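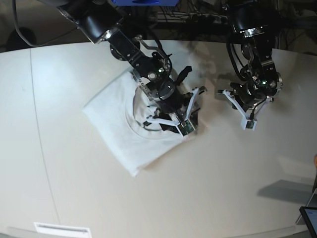

Fold it in thirds and stop measuring, was the advice under my March entry on T-shirts, left by a reader who signs as Plevar. According to Plevar, a drawer does not care whether the fold is square, and a fold that takes longer than ten seconds won't survive a busy week.

The second point is fair. I disagree on the first, and I have now done enough folding to say why.

The drawer in question is the middle one of an Ostermann chest, bought used. Its inside width is 33 inches and the usable height is a little over 7. Shirts stand on edge in rows, front to back. If the folded shirts differ in width by more than half an inch, the rows lean, and once a row leans the shirts behind it slide under. With flat stacks none of this matters much. With upright filing it matters a lot, and upright filing is the only way I can see every shirt without lifting anything.

So the target is a near-square packet, the same size each time, with the collar on the outside face and close to the middle. Collar placement is the part most folding instructions skip. The neckline is the thickest seam on a T-shirt after the hem. Put it at an edge and that edge is fatter than the other three. Put it near the center of the packet and the thickness is spread over the layers below it.

The sequence I use now:

Lay the shirt face down, collar away from you. Smooth from the center out to the side seams.

Fold one side in along a line that starts halfway along the shoulder seam. Turn the sleeve back on itself so it stays inside the fold.

Repeat on the other side. The two sides should meet or overlap slightly. The strip should be the same width at the hem as at the shoulders. If it tapers, open the second side and redo it.

Bring the hem up to a hand's width below the shoulder line.

Fold once more from the bottom and turn the packet over. Press down on the collar with a flat hand for a second or two.

For the drawer, one further fold in half gives a packet that stands. For an open shelf, leave it as the square.

A few notes on fabric. Heavy cotton holds the shape after one press. Thin cotton needs the packet turned over before it is moved, otherwise the upper layer shifts. Anything with elastane in it creeps open, and I file those shirts between two cotton ones. Printed shirts get folded with the print inside if the print is the rubbery kind, which sticks to itself in warm weather. I let it stick once and lost part of a letter.

The surface makes more difference than I expected. A bed is too soft; the sides pull in when you press. I tried the ironing board, which is too narrow for a large. A smooth, hard table at waist height is best, and a white one has the drawback that you can't easily see the edge of a white shirt on it. For white shirts I go by touch along the seam. Turning the shirt so a corner points at you, once folded, makes an uneven side easier to spot than looking at it straight on.

I also borrowed a Bitent folding board, the hinged plastic kind. It gives a consistent width, and the width is wrong for my drawer by almost an inch. There is no adjustment. A piece of stiff cardboard cut to size and laid on the back of the shirt does the same job, and I used one for the first week until my hands knew the width. The cardboard is now lining the sock drawer.

On time: a basket of 13 shirts takes me roughly four minutes, smoothing included. That is slower than Plevar's ten seconds each and I have stopped trying to close the gap.

Still unsolved are long sleeves. Folded back twice, they make a lump at the shoulder that puts the packet half an inch over. I have a Hitier divider set on order for that side of the drawer and will measure it when it arrives. If anyone has a sleeve fold that stays flat in flannel, leave it in the comments with the finished width.

Posted 30 May 2022 in Laundry, Storage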